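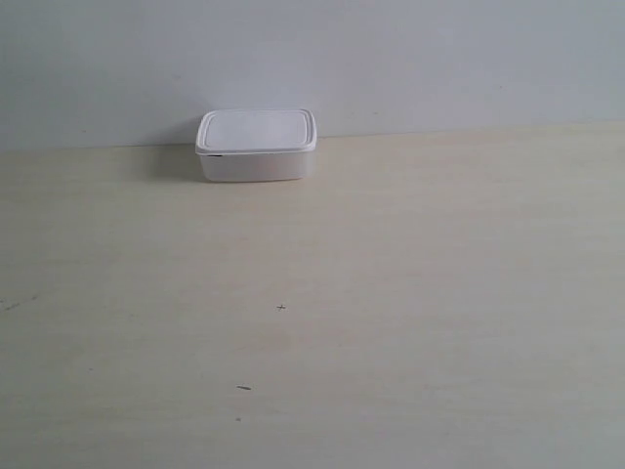 Greiffehler an Zweiarmzelle: Hiebert setzt Dauertest aus

Brotemholm – Der Automatisierer Hiebert hat im November einen Dauertest mit einer zweiarmigen Greifzelle unterbrochen. Vorgesehen waren 1000 Greifzyklen an flachen Kunststoffdosen mit Deckel. Nach 300 Zyklen löste die Kraftüberwachung des rechten Arms aus, die Steuerung ging in den Sicherheitshalt. Verletzt wurde niemand.

Laut Störungsprotokoll schloss der Greifer in 12 Fällen neben der Dose und meldete trotzdem einen gültigen Griff. Die Abweichung betrug zuletzt 15 Millimeter in Längsrichtung. Als Ursache nennt Hiebert eine verschobene Kalibrierung zwischen Handkamera und Flansch. Die Steuersoftware Justeck verglich die Fingerposition nur mit einem Mindestwert und erkannte den Leergriff deshalb nicht.

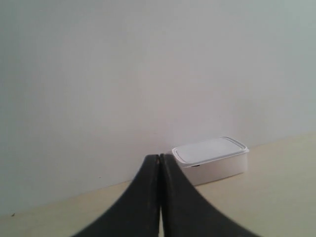 Zweifingergreifer neben der Kunststoffdose mit weißem Deckel.

Der Fehler blieb zunächst ohne Folgen, weil der Ablauf nach jedem Leergriff neu startete. Erst als ein Finger beim Absenken auf den Deckelrand traf, überschritt die gemessene Kraft den Grenzwert. Schäden an der Mechanik wurden bei der Prüfung nicht festgestellt, ein Kabel am Greifer wurde vorsorglich getauscht.

Der Komponentenlieferant Brorker hat eine geänderte Halterung für die Handkamera angekündigt. Justeck erhält zusätzlich eine Plausibilitätsprüfung, die Fingerweite und Motorstrom gemeinsam auswertet. Bis dahin läuft die Zelle nur im Einrichtbetrieb mit reduzierter Geschwindigkeit. 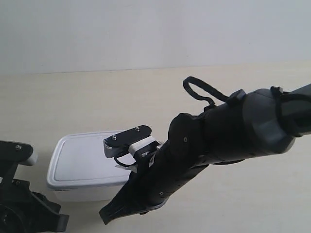 Muss der Dauertest von vorn beginnen?
Die bisherigen Zyklen werden verworfen, gezählt wird nach der Neukalibrierung wieder ab null.

Einen Termin für die Wiederaufnahme nannte das Unternehmen nicht.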